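Open day at a robotics place – how do I get picking up chopsticks right?

Posted in Days Out and Demos by marrowfat_jo

Sorry if this is the wrong board, it was a toss-up between this one and Gadgets. I went to the July open day at Branomia with my sister and we both had a go with one of the hand-held grippers. You sit at a table laid for a meal and you have to do a little task with it, and mine was chopsticks. I thought it would be a doddle. I use chopsticks twice a week! Reader, I dropped them more times than I care to say, and the lad in the queue behind me was very polite about it.
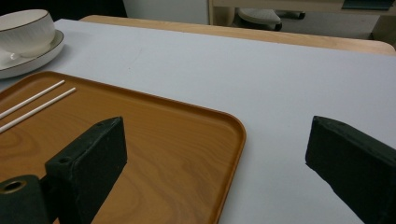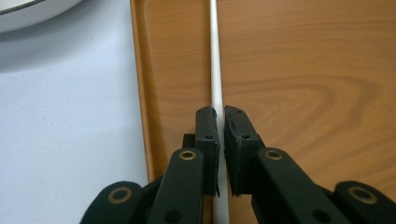

Gripper, tray and a bit of white crockery on the chopsticks table at Branomia.

They're doing another one at their Lekota site and I've already put our names down, so I'd love to turn up knowing what I'm doing. My trouble is that I'd get the fingers either side of the stick, feel quite pleased with myself, squeeze, and the stick would roll or swing round and point the wrong way. Or I'd come down too far and bump the tray. My sister got the bowl task and did it first time, so obviously I've heard about nothing else since.

Is there a knack? Should I be going for the middle or the end? And does it matter if you're slow? The woman running the table, Ilona Sipos, said to take as long as I liked, but there was a score sheet on the wall with 2,670 goes on it from all their open days and I did wonder whether my dithering was messing up somebody's numbers.

Also, is Lekota worth the drive if you've already done Branomia, or is it the same thing again?

ted.underhill

I've helped at a few of these (not Branomia, the Drarine ones up the road) and thin round things catch everyone out, so you're in good company. A bowl is forgiving, there's plenty of it to grab. A chopstick on a flat tray gives you hardly anything.

What works for me:

Line up before you go down. Turn your wrist until the stick runs straight up the gap between the two fingers, or straight across it, depending on which way you're told to hold it. If you're at some odd angle when you close, the pads push on it at two different points and round it goes. I think that's your swinging problem.

Stop just above the tray, have a look, then lower the last bit. People come down in one big swoop because that's what your own hand does, but you can't feel the tray through the gripper the way you would with your fingertips.

Close slowly. If one pad touches first, shift the whole thing sideways a touch until they meet the stick together. I do mean a touch.

Middle or end depends on the job. If you're only moving it from one place to another, go near the middle and it'll balance. If it has to be set down neatly next to its partner, I go slightly off the middle so I can see where the tip is heading.

And if the sticks are side by side, take whichever has more room round it. You'll only knock the other one otherwise.

As for slow, it's fine. At Drarine we'd far sooner have one slow tidy go than three quick ones with a drop in each. We did 195 on our last Saturday and the nicest ones were from a lady who took an age over every single pick and chatted the whole way through.

biscuit_tin_bev

lol I was rubbish at this too. Just squeeze harder?? Worked for me in the end. Parking at Lekota is a pain by the way, get there early

marrowfat_jo

Thank you Ted, that's brilliant! I was definitely swooping. I've been practising with the kitchen tongs and a pencil on a baking tray, and stopping short before the last bit makes a huge difference – I've gone from hopeless to fairly average in one evening. Bev, I tried squeezing harder and the pencil shot under the fridge, so I'll leave that one to you.

Pellworth

Been to both, so on the Lekota question: it's a bigger hall and more of it is watching. They have a Herkis arm doing a sorting demo on a stage with 200 seats, and you do need to book a seat for that separately, the general ticket doesn't cover it. I found that out at the door. The hands-on tables are at the back past the tea stand, and when I went they had folding cloths and stacking cups, but no chopsticks that I saw. Might have changed. Ring them if the chopsticks are the bit you're going for.

I'd say it's worth the drive if you like seeing the machines run on their own. If you mostly want to have a go yourself, Branomia was better, and the queue moved faster.

Don't agree with squeezing harder, sorry Bev. Ted's right about getting both pads to touch together.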